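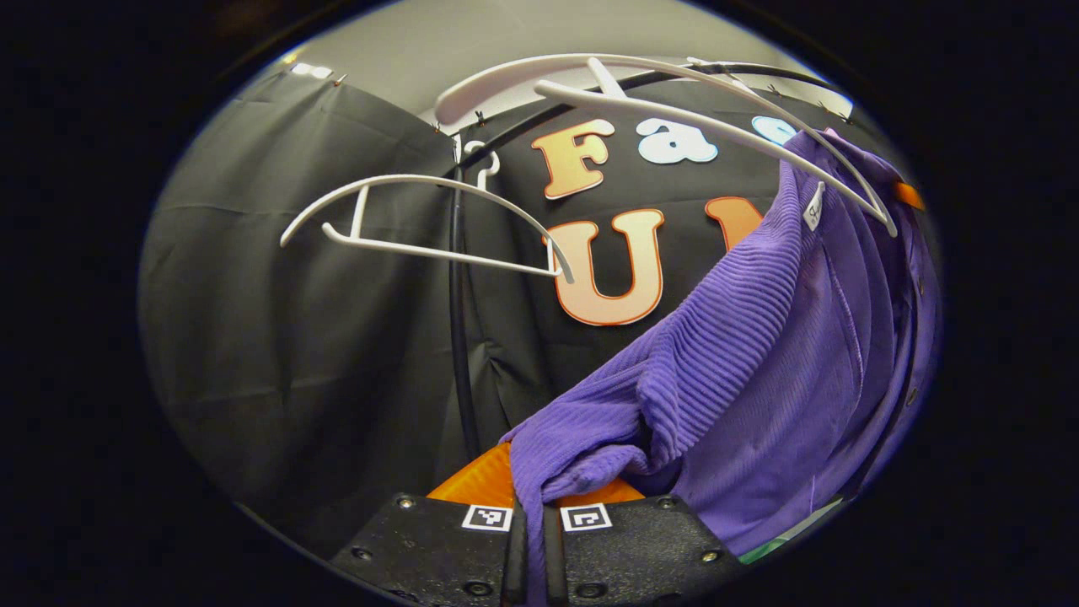
Figure 1. Purple ribbed garment on a white plastic hanger, with small tag near the hook area.

Projects > Textiles and Apparel > Student Reports > Garment Storage

February 21, 2025
Submitted by the Garment Storage Group, Naidu Hall

Hanging Storage of Ribbed Garments: Hanger Fit, Fold Formation, and Tagging

1. Purpose

The Pinorska clothing exchange lends garments to students for interviews, performances, and cold weather. Stock is kept on open rails and in lidded bins. During the fall term the desk recorded complaints of two kinds: garments came off the rail with marks at the shoulder, and garments could not be matched to the loan list. Our group was assigned to look at the hanging stock only. The bins are covered in a separate report.

The work had two questions. First, does the way a ribbed garment is placed on a plastic hanger affect the marks left after a period of storage? Second, can the tagging method be changed so that a garment can be identified without taking it off the rail?

2. Background

A ribbed fabric has raised lines separated by grooves. The lines may be knitted in, as in a sweater cuff, or formed by a cut pile, as in corduroy. For storage, the two behave differently. A knitted rib stretches across the ribs and recovers when the load is removed, although recovery is slow if the load has been applied for weeks. A pile rib stretches very little, but the pile can be flattened where it is pressed, and the flattened area reflects light differently from the area next to it. A user sees this as a stain or a worn patch.

The direction of the ribs also matters. The garment in Figure 1 has fine ribs running horizontally, with a look similar to corduroy. Color adds a further difficulty in inspection. On this garment the raised folds read as lavender and the creases as deep violet under the same light, so a pressed area can easily be taken for an ordinary fold. For that reason we inspected every garment flat on a table and did not score marks while it was hanging.

3. Materials

The survey covered 63 garments from the rails in the Naidu Hall storage room. All were ribbed over at least half of the outer surface. Garments with linings were included. Garments with missing buttons or open seams were set aside for the repair shelf and not counted.

Hangers were the white plastic type already used by the exchange, with curved arms and a slim crossbar. No hangers were purchased. We had planned to compare them with padded hangers from the Vandotley store, but the request was not approved in time and this part of the plan was dropped.

Other materials: a cloth tape measure, a kitchen scale, cotton string, card tags, permanent markers, and a table lamp used for low-angle light during inspection.

4. Method

4.1 Placement

Each garment was assigned to one of three placements.

Placement A, standard. The shoulder seams rest on the hanger arms and the neck opening is centered on the hook. All closures are fastened.

Placement B, draped. The garment is laid over the hanger without setting the shoulders on the arms. The upper edge is allowed to bunch and the body falls in folds.

Placement C, folded over bar. The garment is folded once lengthwise and laid over the crossbar.

Placement B was included after a first look at the rails showed that it was common among returned items. Garments handed in at busy times are often put over the nearest hanger and left.

4.2 Storage period

Garments stayed on the rail for 7 days with the room at its normal setting. Spacing was kept at one hand width between hangers. Loans were not stopped during the test, so when a garment was borrowed its result was removed and a similar garment was started in its place. The total of 63 is the number of garments that completed the full period.

4.3 Scoring

At the end of the period each garment was laid flat and viewed under the lamp. Marks were scored from 0 to 4. A score of 0 means no mark could be found. A score of 4 means a mark visible in room light without the lamp. Two group members scored separately. Where the scores differed by more than one step, the garment was viewed again and a joint score was entered.

4.4 Tag reading

For the second question, one person stood at the rail and tried to read each tag without moving the garment from its position. A tag was recorded as readable, partly readable, or hidden. Partly readable means that at least the first letter could be made out.

5. Results

5.1 Marks

Placement A gave the lowest scores overall. The marks that did appear were short and followed the outer end of the hanger arm. Light garments often had no mark at all.

Placement B gave uneven scores. Some draped garments had no visible mark, probably because the weight was spread over a bunched area. Others had several crossing creases at the upper edge, and these took longer to relax than the single marks from Placement A. Heavy garments were worse. The folds pulled the fabric to one side, and on the heaviest pieces a loose flap hung lower than the rest of the hem and touched the garment beside it.

Placement C left one straight crease across the body in nearly every case. On pile ribs the crease was still visible after brushing. On knitted ribs it was gone by the next day.

Hanger width was a factor we had not planned for. On wide-shouldered garments the arms ended well inside the shoulder seam, which left a raised point in the sleeve. This is a matter of fit and would occur with a padded hanger of the same width.

5.2 Tags

The exchange uses small white tags with handwritten lettering. Tags attached close to the hook were the easiest to read. Figure 1 shows a white tag near the top of the garment, with dark lettering that begins with "S". A small orange tag also shows past the purple fabric at the far right.

Tags attached at the side seam or inside the cuff were hidden in most cases and could be found only by handling the garment. This accounts for much of the delay reported at the desk. Tags on draped garments were less reliable in general, because a tag that starts near the neck can end up inside a fold.

Lettering was a smaller problem than position. Thick marker was readable at arm's length. Ballpoint was not, even with the tag in full view.

6. Discussion

The results support the standard placement for all ribbed stock under normal weight. For heavy knitted garments, folding and shelf storage may be better than any of the three placements, since the full weight is carried by a small area in each. We did not test shelf storage and can make no claim about it beyond this.

Placement B should not be described as always harmful. Several draped garments came through the period in good condition. The objection is that the outcome depends on how the fabric happens to fall, and that the tag position is lost. A desk worker cannot check either point quickly.

The scoring scale was coarse. Steps 1 and 2 were difficult to separate, and most of the differences between the two scorers were at this point. A printed set of reference swatches would help. The Drustonon manual used in our fabrics course has such a set for pilling, but none for pressure marks.

The storage period was short compared with real use. Some winter stock stays on the rail from March until the fall term, and marks from that length of storage could be more severe than anything recorded in this test.

7. Recommendations

7.1 Place ribbed garments with the shoulder seams on the hanger arms and fasten all closures before hanging.

7.2 Attach the tag near the hook, on the side facing the aisle, with string short enough that it cannot drop into the neck opening.

7.3 Write tags in thick dark marker, with the item code first.

7.4 Move heavy knitted garments to the shelf on a trial basis and score them by the method in section 4.3.

7.5 Keep a set of empty hangers at the return desk so that items can be hung correctly when they are handed in.

The cost of these changes is low. The only new supply is one box of 100 card tags, and the present stock of string is enough for the full set of rails.

8. Further Work

The padded hanger comparison should be run if the request to Vandotley is approved. Wider hangers should be included in the same test so that padding and width can be separated. The scoring sheets and the tag reading list are kept in the group folder at the Pinorska desk.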